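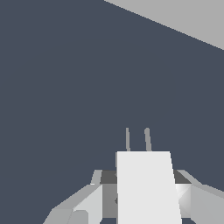

Robot group meeting, June

Minutes, typed up by me from my own scribbles, so shout if I've got you down as agreeing to something you didn't.

We were in the small room at Pladden again and started at 10, more or less, once the heating had been argued over. Apologies from the two who were over at Sotby. Last month's minutes were agreed with one change: the spare cable is at Skulthorpe and has been all along (my mistake, sorry).

1. The gripper fault

This took up most of the morning. For those who missed it, the gripper on the Skulthorpe arm let go of a part while the arm was still swinging across to the tray. The part went over the guard and landed in the walkway. It didn't hit anyone, but one of the packing team had only just gone past, and she was quite rightly cross about it. I've written it up as a near miss and the form has gone in.

We went through the log together. There were 933 picks in that run and the drop came at number 68, so it was nice and early, and then the thing carried on with the rest as if all was well! That bothered me more than the drop did. The arm should stop dead when the fingers lose their grip and it didn't, it just went through the motions with nothing in its hand until the next part came along.

Our best guess is that the "open" command was sent too soon. The Catacutan program was changed in the spring to save a bit of time on each cycle, and the release now gets sent before the arm has said it's in place. Most of the time you get away with it. If the arm is running slow, you don't. I had been blaming the finger pads, but the new ones dropped a part on the bench in just the same way, so I take that back.

2. The simulation

We've been trying to get the same drop to happen in the simulator. So far it won't play. The simulated arm always arrives on time, so the early release never matters. We talked about putting in a delay by hand, and I think that's the way to go, though there was a fair bit of grumbling that the model is too simple to tell us anything about grip. I do agree with that, but it's the timing I'm after for now and the grip can wait.

Agreed to try it with a few different delays and bring the results next time.

3. What happens until it's fixed

The Skulthorpe arm stays off for production. Bench tests only, at slow speed, with two people there and one of them by the stop button. We also agreed to:

put the old release timing back before anybody runs it again
make a lost grip stop the arm, and test that on purpose
raise the guard on the walkway side
check whether Sotby has the same change in its program (I'll ring them this afternoon)

There was some talk of moving the walkway. I'm all for it but it isn't ours to move, so I'll ask.

4. Anything else

The key to the tool cupboard is missing again. Please look in your coat pockets.

We finished at 11, which must be a record for us. Next meeting same room, and I'll bring the simulator results if there are any to bring.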